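Masurholm Help Desk
Ticket 898: White table, top marks easily and the edge strip is lifting
Opened by: Graça Quintela
Status: Solved
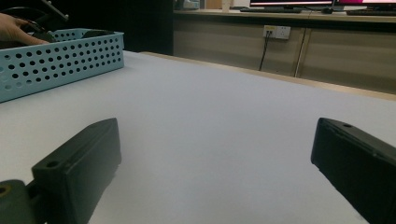

Graça Quintela wrote:

Hello, and thank you in advance to whoever picks this up! I have had the Takard table (the white one with the pale wood edging) in our back room since May, and on the whole I'm very fond of it. We use it for sorting. Everything that comes into the house and has no home yet goes into a plastic basket, the basket goes on the table, and on Sunday evenings we go through it all and put things where they belong. It has saved my marriage to a man who leaves chargers on the stairs.

I have two troubles with it. The first is gray marks. They show up wherever the baskets get slid along, mostly toward the back, and they look like pencil smudges. I've tried dish soap and warm water, then a little white vinegar, and then (please don't scold me) the rough side of a kitchen sponge, for a second or two, in one corner. The soap did nothing. The vinegar may have helped a bit, or I may have wanted it to. The sponge took the mark off but left a shiny patch about the size of a coin.

The second is the wooden strip along the long back edge. Near the right-hand end it has started to come away underneath. I can get a fingernail in, and on a damp day a bit more than a fingernail. It still looks fine from above, so I only found it when I was wiping down.

Is either of these something I can mend myself? I'd rather not send the whole table back, it was a terrible job getting it around the turn in the hallway.

Support (Taheri) replied, Mon 26 February:

Hi Graça, thanks for such a thorough note, it makes my side of things much easier. Let's take the marks first. Gray smudges on the matte white top are nearly always rub-off from whatever has been sliding over it, so they sit on the surface and will usually lift. Please put the sponge away for good! Mix a teaspoon of baking soda with enough water to make a thin paste, rub it on with a soft cotton cloth using hardly any pressure, leave it for 2 minutes and wipe with clean water. Do a small spot first. The shiny patch I'm afraid will stay shiny.

Could you also turn your baskets over and feel the bottoms? Molded plastic often has a little rough nub underneath, and grit loves to collect there.

For the strip, can you tell me whether the gap closes when you press on it with your thumb, and whether the wood feels soft anywhere?

Graça Quintela wrote:

You were right about the nub! One basket has a nasty little point right in the middle of the base. I took it down with 600 grit paper from my husband's drawer and it glides now. The paste worked on all but one mark, and that one is so faint I have to go looking for it with a lamp.

The strip closes completely when I press, and the wood is hard all along. There's a line of old glue in there, yellowish and crumbly.

Support (Taheri) replied:

Lovely, then it's only the glue that has let go. Scrape out the crumbly bits with a wooden toothpick, run a thin line of ordinary wood glue into the gap, press it shut and wipe off whatever squeezes out with a damp cloth. Masking tape pulled tight over the edge every few inches will hold it. Keep it taped for 20 hours or so and don't lean on that side. Go easy with water along the back edge from now on, a wrung-out cloth is plenty.

Graça Quintela wrote:

Glued on Saturday, tape off the next evening, and I can't get a fingernail in anywhere. I also bought a roll of the Idari felt dots and put four under each basket, so they hardly make a sound now when they're pushed across. You can close this one. If the strip goes again at the other end I'll write back under the same number, if that's allowed.

Support (Taheri) replied:

It is allowed. Replying to any of these emails will open the ticket again. Closing it for now, and regards to your husband and his chargers.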